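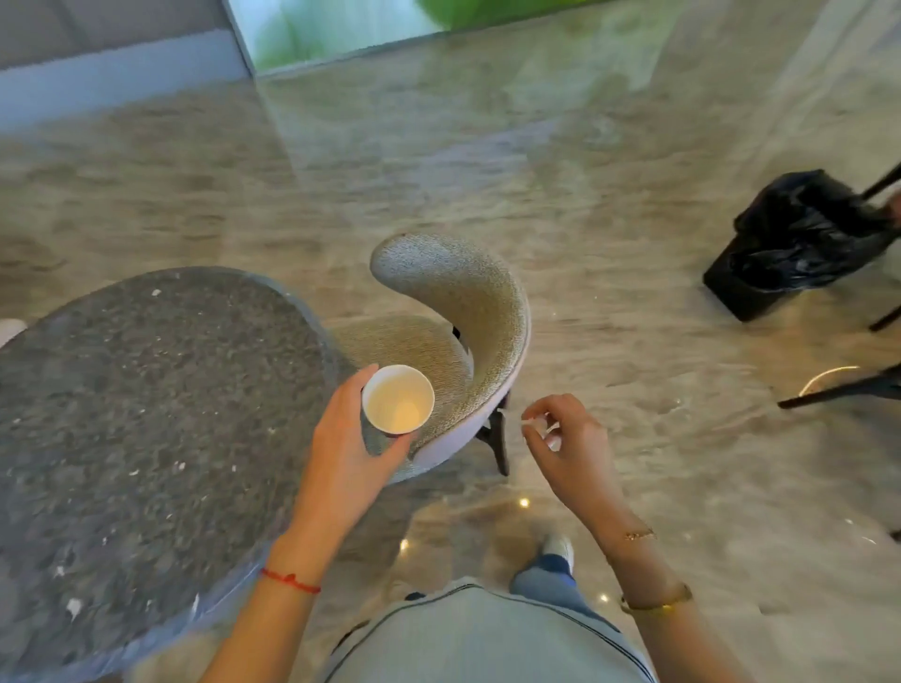
Namach Lounge Cart
by Wevier

Self-driving pickup cart for lobbies, lounges and break areas

I cleaned office lobbies for a long time before I started building things for people who clean office lobbies, so let me tell you how a shift used to go for me. You sit a customer's cup in your left hand, you pick up the wrapper that was under it with your right, and now both hands are full and the cart is parked way back by the elevators because the building manager doesn't like seeing it near the nice chairs. So you walk. Then you come back for the next cup and walk again! I loved a lot about that job, but I did not love the walking.

The Namach is a small, quiet cart that follows you through a lounge, waits next to whatever table you're working on, and takes itself off to the service room when it's full. That is the whole idea. It doesn't pick up cups, it doesn't wipe anything, and it has no arms. People ask me about arms every single month and my answer is still no (a person can clear a low table in a few seconds without knocking over somebody's laptop, and I haven't seen a machine I'd trust to do it at a price I'd pay).

What it does on a normal shift

You tap the handle and it pairs with the belt clip you're wearing. From then on it stays a few steps behind you, and when you stop, it stops. Tap the lid edge with your elbow or your knee and it opens. I was stubborn about the knee thing, because if you've got a paper cup in one hand and a pinch of crumpled wrapper in the other you don't have a finger left for a button.

Inside there are two sides. Cups go on the left in stacking tubes, up to 50 of them depending on the size your coffee bar uses, and everything else goes in the bag on the right. There's a little drain cup with a strainer at the front for the last swallow of coffee. Please use it. Stacked cups with coffee in them are how I ruined my first prototype and also a pair of shoes.

When either side fills up, a light on the handle goes amber. Send the cart off with a double tap, keep on clearing with your hand caddy, and it comes back to where you left it once someone in the service room has swapped the bag. If you work alone, you'll be the one swapping the bag, so I'd just walk back with it.

What changed for the crew at Stendudwood

Stendudwood is an office building with a big ground floor lounge, and they had four of our carts on trial through the winter. I spent a good chunk of December there in my socks and sandals with a notebook, following people around, which they put up with very kindly.

The best part was the carrying. The evening crew told me their shoulders felt better by the end of the shift, and one of them said she'd started doing the window side properly again, since she wasn't rushing to make up the time. The morning crew were less keen at first. They had a routine with the fixed bins between the chairs and they didn't want a robot in it, and they were right about a few things! The original follow distance was too close and it felt like being tailed by a nosy dog. We changed it. You can now set the distance from the handle, and it remembers the setting for each belt clip.

The other thing that came up was hours. The crew wanted to know if the cart meant shorter shifts, and I think any company selling this stuff should expect that question and answer it before the first delivery. At Stendudwood the manager put it in writing that nobody's hours would drop during the trial, and the saved time went to chairs, table edges and glass. I can't make you do that. I'd really like it if you did, and I'll say so on the phone when you call.

We also took out the tracking screen. An early version showed supervisors a map of where each belt clip had been, and the crew hated it. So did I once I thought about wearing one. The cart now reports its battery, its fill level and its faults, and that's it.

Floors

Polished stone was our hardest problem. Daylight coming in low through a glass wall makes bright streaks on shiny marble, and the first sensors read those streaks as steps or holes and refused to cross. Small lights set into the floor did the same thing. The current model handles both. Thin chair legs and low metal footrests are still tricky, so on setup day we drive the room with you and mark any spots where you'd like it to keep back.

The details

Width: 20 inches
Weight, empty: 77 pounds
Liners: any standard black trash bag, folded over the rim
Lid: elbow, knee or hand
Sound: a soft chime when it backs up, volume adjustable
In the box: cart, charging dock, belt clip, drain cup, two spare strainers

Spare parts and repairs go through our shop in Forsyth. If you're sending a cart in, take the drain cup out and rinse it first, and put the belt clip in the box too so we can test the pair together.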